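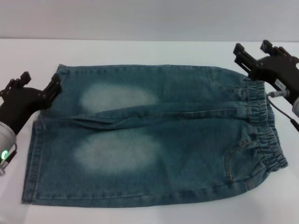
Elastic-waist jeans with nicely faded knees, laid flat and ready for folding.

Okay, I have to talk about pull-on jeans, because I've had more mail about them than about anything else I've written in this newsletter, including the time I got the bake sale month wrong. After the July issue, Nasrin Jafarzadeh wrote to ask how on earth I fold the ones with the gathered waist so they don't spring open in the drawer. Good question! I spent years doing it badly.

The trouble is the elastic. Regular jeans have a stiff waistband that lies down and behaves, and you can fold them in half, in half again, and be done. A gathered waist wants to puff up. If you start folding from that end you get a big ruffly lump in the middle of the bundle, and everything you pile on top slides off onto the floor of the closet (ask me about the Great Sweater Slide, or please don't).

So now I start with the legs. I lay the jeans out flat on a table, all the way out, with the waist to my right. I used to do this on the bed and I'm telling you, a table is so much better. The bed sinks wherever you press on it and the creases wander. Then I run my palm from the hems toward the waist a couple of times. You'll get a ridge along the middle where the two legs meet, and it's usually the thickest bit of the whole garment apart from the waist, with those heavy seams bunching up on each other. Tug the legs a little sideways until it settles down. It won't go completely flat and you can stop trying after a minute.

Next, one leg over the other, hems matched up. I line up the stitching at the hems and let the waist do what it likes. Tuck the little point at the seat back in so you have a straight edge. Now bring the hems up toward the waist, but stop 2 inches short of the elastic. Fold in half once more, then roll the waistband over the top and tuck it under. All that gathering ends up on the bottom with the weight of the denim sitting on it, and it stays put. Mine get through a week in the drawer without popping, and that drawer gets rummaged in by people who don't care about drawers.

A word about knees, too. I love the pale patches, I'd buy a pair for those alone, but if you fold on the same line every single time you can get a sharp white crease going right across them and it looks odd when you put them on. I shift my fold an inch up or down when I remember. I mostly don't remember.

Farzad Shahbazi from the Totholm end of our readership says he skips all of this and hangs his by the hems with clip hangers. Fair enough, Farzad, but some of us have 12 hangers and a whole household fighting over them. He also says to turn faded jeans inside out before washing so the color goes evenly, and there I agree with him completely. I do cold water, a short cycle, and I shake them out hard by the hems before they go on the line. I also pull the front pockets straight while they're damp. A pocket that dries with a fold in it makes a bump you can feel through the whole stack.

If you have a pair with elastic that has gone wavy and tired, don't toss them yet! I'm working up a piece for next month on replacing the elastic in a gathered waist, with a seam ripper, a safety pin and a fair amount of muttering. I've done one pair so far and I twisted the elastic the first time around, so there will be a section on that.

Keep the folding questions coming, and Nasrin, write back and tell me how your drawer is doing.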